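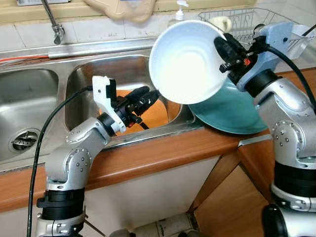

# Against the overnight soak

There is a belief in a great many households, mine included for years, that a dirty dish left in water is a dish being dealt with. You fill the pan, squirt something into it, and go to bed feeling you have started. My late aunt called it "putting it to soak", in the tone other people use for "putting it in the post".

I have become doubtful about this. I don't say soaking is useless. Porridge set hard on a saucepan will come away more easily after a while under water, and anyone who has gone at it dry with a scourer knows as much. What I doubt is the rest of the creed: that longer is better, that everything benefits, that hotter is always best, and above all that a special product is needed to make water do what water does.

The special product is what set me off. A neighbour gave me a tub of something called Flamari, a pre-soak powder that promises on its label to "lift what washing leaves". The tub holds 865 grams. The leaflet inside recommends a level scoop and a minimum of eight hours. Eight hours! I can think of very few things stuck to a plate that would not give up in eight hours with no powder at all, and the leaflet, I noticed, didn't offer to compare the two.

So I wrote and asked. A courteous reply came from a Mervyn Pickering in customer relations, who told me that 3592 users had been surveyed and that the great majority were "satisfied or very satisfied with the soaking experience". I have no reason to think he was making it up. But satisfied compared with what? If you ask people who have bought a powder, used it overnight and then washed the dish anyway in the morning whether the dish came clean, of course they will say yes. I wrote again to ask whether anyone had been given plain water in an unmarked tub. Mr Pickering thanked me for my continued interest.

## What gets left in the sink, and for how long

The trouble with the soak as a habit is that it has no end. Nobody's alarm goes off. A bowl that needed ten minutes gets a night, then gets the morning because everyone is rushing for the bus, and by teatime it is standing in cold grey water with a film on top and a teaspoon lurking underneath. It is dirtier then than it was at supper, at least to the hand that has to go in after it.

I put this to Hanane El Sherbiny, who ran a café kitchen for years and whose opinions on washing up are stronger than mine. She had a rule of twenty minutes. After that the sink was emptied, whatever was in it, and if something was still stuck it was scraped. Her view was that soaking is mainly a way of handing a job to someone else without saying so. She had seen it with staff and she had seen it, she added, with a husband.

Her rule has its critics. Abdelghani Soliman, who reads these pieces before I send them off and disagrees with most of them, says a café has three people standing about with rubber gloves on and a house has one tired person who has already cooked. For him the overnight soak is a truce. He would like to know what harm it does, and I admit that for a glazed plate the answer is probably very little.

For other things it does plenty. Wooden spoons swell and go furry. Knives with wooden handles loosen. Cast iron rusts, and the owner then spends an evening with oil and kitchen roll, putting right what a good wipe would have prevented. Anything with a glued-on part should be kept well away. I lost a nice old bread board this way. It had survived my mother and a house move, and then it spent one night leaning in the washing-up bowl under a roasting tin and split along the join.

There is the money, too. A hot sinkful left to go cold has to be run again. I won't pretend to know what that costs over a year, and I'm wary of the articles that do claim to know, since they never agree and tend to finish by recommending a dishwasher.

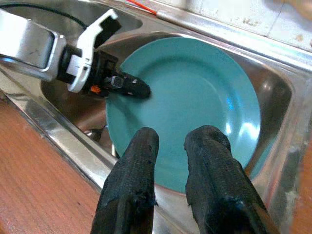
## The hot water question

The other article of faith is that the water must be as hot as you can bear. I held to this one longest. Grease does soften with heat, and a greasy plate under a cold tap is a miserable thing to hold. But egg is another matter, and so is starch. Try a pan of scrambled egg, half in hot and half in cold if you have two pans and the patience. In my kitchen the cold one came away more cleanly, three times out of three. That isn't a study, and I would think poorly of anyone who called it one. It was enough to make me stop repeating what I'd been told.

I notice that the makers rarely mention egg. The Flamari leaflet says "use hot water for best results" and shows a casserole. The Clarska one, which I sent for to be fair, says the same and adds a drawing of a steaming kettle. Neither says what "best" was measured against, or who was doing the scrubbing afterwards.

What I do now is dull. Plates are scraped while the food is still soft and rinsed straight away if the sink is free. Pans get a little water while we eat, cold for egg and milk and hot for fat, and are washed when we have finished. Anything burnt gets simmered on the hob for a few minutes with water in it, which beats any night in the bowl that I've ever given one. The tub is on the shelf above the mop, very nearly full. Abdelghani has asked if he can have it.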